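Pukgate sets aside money for two more robot arms

26 April 2019
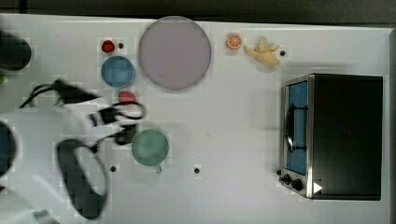

A robot arm at work over a table of toy kitchenware at Pukgate.

Pukgate will buy two more robot arms for its kitchen-task project, the center said in its spring equipment notice. Delivery is planned for October.

The project has one arm running now. It works at a tabletop with plates, bowls, toy food and a toy oven, and the staff book time on it in two-hour blocks. The waiting list for those blocks reached 19 days in March, according to the notice, and that was the main argument for the purchase.

Two suppliers, Nirby and Caron, were asked for quotes. Nirby's came in lower on the arms themselves, but its price left out grippers, cabling and the first year of service. Caron's included all of them. The center has not signed with either company and expects to decide before the summer break.

A separate line of $3,000 covers the smaller items - spare gripper fingers, cable sleeves, replacement toys and a second table. That money is available now and does not depend on the choice of supplier.

Groups at the Manum site, who share the current arm, will get one of the new ones. The other stays at Pukgate. Manum has to clear floor space and add a power outlet before delivery, and will pay for that work from its own building budget.

Requests for changes to the parts list should go to the equipment desk by the end of next month. Bookings on the current arm continue as usual.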